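Grotdale Wellbeing Circle
Minutes, 9 October 2023
Present: Szu-yu Tsai (chair), Pak-hei Tu, Gerardo Dizon, Ho-yin Kan (minutes). Apologies: Aigars Lūse.

1. September minutes agreed.

2. Small goals month. What a month! Nearly 30 of us kept a goal sheet and 4 people have asked to carry on. Pak-hei read out a few (with permission) — lots of early walks and one first swim. Well done, everyone!
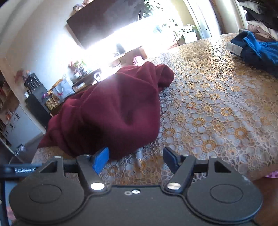
Maroon garment on the lace tablecloth.

3. Bad-day buddies. Gerardo would love to pair people up for a quick phone call when motivation dips. Warmly agreed. Gerardo to draw up pairs.

4. Money. £159 in hand. Agreed to buy new notebooks.

5. Next topic: getting going again after a setback. Szu-yu to lead, Aigars to be asked about a short talk.

Meeting closed with tea.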